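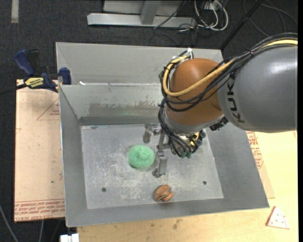

*Figure 1. Arm and open gripper over the metal bin, with two small objects to be picked.*

## Week 5 – Can machines do the chores yet?

**Lecturer:** Halima Tijani
**Issued:** 4 February 2021

Clearing a bin remains a useful measure of progress in both household and shop-floor work. A person tidying a kitchen drawer or a parts tray locates, grasps and sets down each item with little conscious effort. A robot must solve each step separately, and small rounded objects are among the harder cases – they offer few flat surfaces and may roll when touched.

Students should distinguish between two claims:

- **Repetition:** a known part, in a known position, handled at speed. Industry has relied on this for decades.
- **Generality:** unfamiliar items in any order. This is not yet dependable, in the home or in the factory.

### Preparation for the tutorial

Read the Windix case notes and submit a response of up to 120 words. Name one household chore and state which grasp in it you expect to fail first. The response is worth 5 marks.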